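Tea and Coffee Claims: Your Questions

Last updated Apr 3, 2018

Readers of the Kinby newsletter keep sending me labels and asking whether any of it is true. I'm Cyril Pilkington. I've sold tea for a living and I still drink too much of it, so weigh my answers accordingly.

Does "detox" tea remove toxins?
Ask the seller which toxins. I've put that question to plenty of stallholders and never been given a name. Your liver and kidneys do this work already. If the tea has senna in it, you'll lose some water and spend a while in the loo, and the scales will flatter you for a day.

Is a dark brew a strong brew?
Not necessarily. Colour depends on the leaf, how finely it's cut, and the water. Cheap dusty bags colour up fast and can still taste of very little.
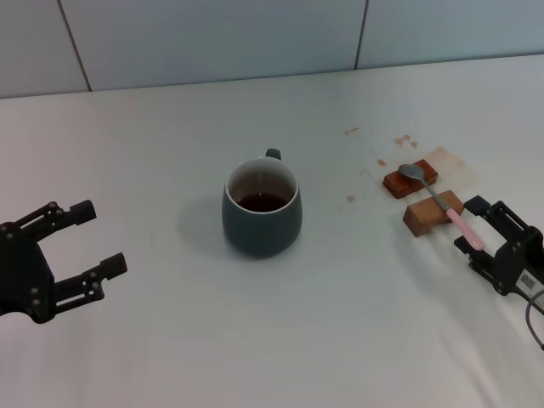

Do I need water at exactly 100 degrees?
For black tea, off the boil is fine. For green, let the kettle sit a few minutes. A kettle with 15 temperature settings is a kettle with a lot of buttons.

Is the Siriwan blend worth the money?
I bought 200 grams in February and had it beside a supermarket leaf for a fortnight. It's pleasant. My wife preferred the supermarket one. The "mountain-rested" line on the packet means nothing that I can find, and my email to them hasn't been answered.

Does the cup change the taste?
A bit, maybe. A thick mug takes heat out of the tea if you don't warm it first. Beyond that I'm doubtful. Lertchai Panyasiri, who runs the tastings in Bullen, swears by thin porcelain and has promised to try it blindfolded. I'm still waiting.

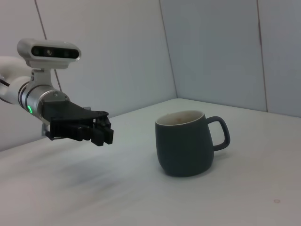
White arm with a black gripper, green light showing.

What about "alkaline" coffee?
Coffee is mildly acidic. If it upsets your stomach, drink less of it or have it with food. Sokard sells drops for this and I wouldn't bother.

Can tea go off?
It goes stale, mostly. Keep it dry, dark and away from the spices. If it smells musty or you see mould, bin it.

Will you test my favourite brand?
Possibly. Send 100 grams and the receipt, care of the newsletter. I don't take free samples from sellers, and I don't return the leftovers.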